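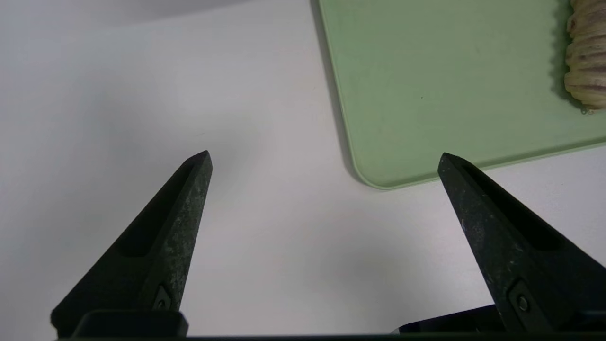
**Thread: Take the unpaid-ish internship or keep applying?**

**mossy_ledger**

I graduate in May with a communications degree and I have one offer. It's a 12-week editorial internship at Clistetti, a small trade publisher. They pay a stipend of 200 dollars a week. No benefits, and "possible" full-time work after.

I've sent out 2 real batches of applications since January and had three phone screens total. One went to a second round and then silence.

My rent is 716 a month and that doesn't go away when classes end. I have some savings but not a lot. I need to answer them by Thursday. Would you take it?

**harborline**

Do the math first. 200 a week is 800 in a four-week month. After rent you have 84 dollars for food, gas, phone and everything else. That's before tax. Can you work evenings somewhere?

**mossy_ledger**

Probably. I work at the campus copy center now, but that ends when I stop being a student. Hours at Clistetti are 9 to 4, so evenings would be open.

**quillback**

I'd take it. I did something similar after school and it was the only reason I got my first full-time job. Clips with a real editor's name attached count for more than class projects. Employers in publishing look at who you've worked for before they look at anything else.

**Tern_and_a_half**

I don't agree with that. I read applications for entry-level writing jobs at my company and I don't care if the sample came from an internship or a student paper. I care if it's clean and if the person can explain how they reported it. Twelve weeks of low pay is a high price for a line on a resume.

**quillback**

That's your company. I've been on the other side too, and two similar candidates come in, the one with office experience gets the call.

**Tern_and_a_half**

Sure, and a person with a part-time office job has office experience. It doesn't have to be in publishing.

**bracket_season**

What would you be doing there? "Editorial internship" can mean writing or it can mean uploading other people's articles and fixing links. I did one of the second kind. Ask for a written list of duties.

**mossy_ledger**

The email says "supporting the editorial team with content production, newsletter scheduling and light research." So I'm not sure.

**bracket_season**

That's mostly the second kind. Ask how many bylines the last intern got, and whether that intern was hired.

**harborline**

Also ask if the start date can move. Some places will give you two or three weeks. You could use that time to keep applying.

**oldcampusmail**

Have you gone to the career office? I know everyone complains about them, but mine had a fund for students in low-paid internships. You had to apply before graduation, so check the deadline now. Ours covered a bus pass and part of the rent for one month.

**mossy_ledger**

I didn't know that was a thing. I'll go tomorrow morning. The last time I went they told me to change my font.

**oldcampusmail**

They told me that too. Go anyway.

**quillback**

One more point for taking it: you can leave. It's an internship. If a full-time offer comes in week five, give notice and go.

**Tern_and_a_half**

You can, but in a small trade field those people all know each other. I'd be careful about planning to quit before you've started.

**mossy_ledger**

Update. I called Clistetti and asked the questions. The last intern got four bylines and was not hired, but the one before that was. They said I could start two weeks later than planned. The stipend is fixed. The career office does have a fund and I have to get the form in this week.

I also heard back from the alumni magazine about part-time proofreading, evenings, which I'd forgotten I applied for. It isn't definite.

**harborline**

With the proofreading job I'd say yes. Without it I'd still say no.

**bracket_season**

Four bylines in twelve weeks is better than I expected. Get the start date in an email.

**mossy_ledger**

Asked for it in writing already. I'm leaning toward yes but I'll wait for the magazine to call before I answer.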